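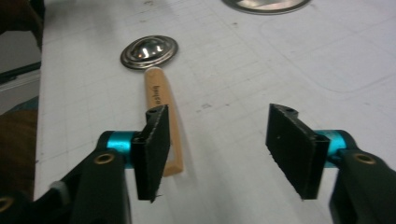
Zwischenbericht April: Projekt Stirnley, Nahkampf und Ausrüstung

Der Bericht betrifft die zweite Förderphase. Wir haben in diesem Zeitraum vor allem an den Kämpfen im Hafenviertel von Hidavley gearbeitet, dazu an der Reparatur der Rüstungen. Die Erzählung ist unverändert geblieben, wie mit Ihnen vereinbart.

Das Kampfsystem läuft jetzt stabil auf der neuen Version unserer Engine. Der Spieler kann zwischen 15 Waffen wählen, davon sind sechs komplett animiert. Bei den übrigen benutzen wir noch die Bewegungen aus dem Prototyp, was man leider besonders bei den langen Stangenwaffen bemerkt. Die Ausdauer wird nicht mehr pro Schlag abgezogen, sondern pro Kombination. In den internen Tests wurden die Kämpfe dadurch schneller, aber der zweite Gegner im Hafen ist nun zu leicht und muss neu eingestellt werden.
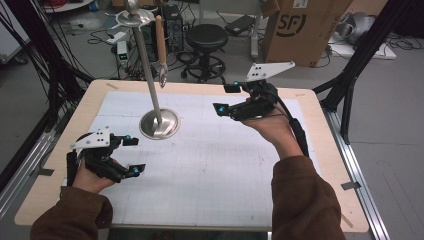

Verfasst von der Produktionsleitung, Studio Godent
Stand: 13/04/2021

Zum Test mit externen Spielern: Es haben 50 Personen teilgenommen, und wir haben von ihnen 295 Rückmeldungen bekommen. Die meisten betreffen die Kamera in engen Räumen und das Menü für das Inventar. Viele Tester haben nicht verstanden, dass eine beschädigte Rüstung auch den Sprung verkürzt. Wir werden dafür ein Symbol neben der Lebensanzeige ergänzen. Eine Erklärung im Text möchten wir vermeiden, weil das Tutorial schon jetzt zu lang ist.

Nicht erreicht wurde der Meilenstein für den Ton. Die Firma Sundqvist hat die Schlaggeräusche geliefert, jedoch in einem Format, welches unser Werkzeug nicht ohne Umwandlung lesen kann. Die Umwandlung ist begonnen. Zusätzliche Kosten entstehen hierdurch nicht, aber die Abnahme verschiebt sich in die nächste Phase.

Das Budget für Animation ist ausgeschöpft. Beim Posten Lokalisierung ist noch Geld vorhanden und wir bitten um Ihre Zustimmung, einen Teil davon für die fehlenden Waffenanimationen zu verwenden. Den Antrag mit der Aufstellung senden wir getrennt.

Nächste Schritte: Gegner im Hafen neu einstellen, Kamera in Innenräumen korrigieren, Speicherfehler nach dem Bosskampf beheben. Danach folgt die spielbare Fassung für Ihre Prüfung.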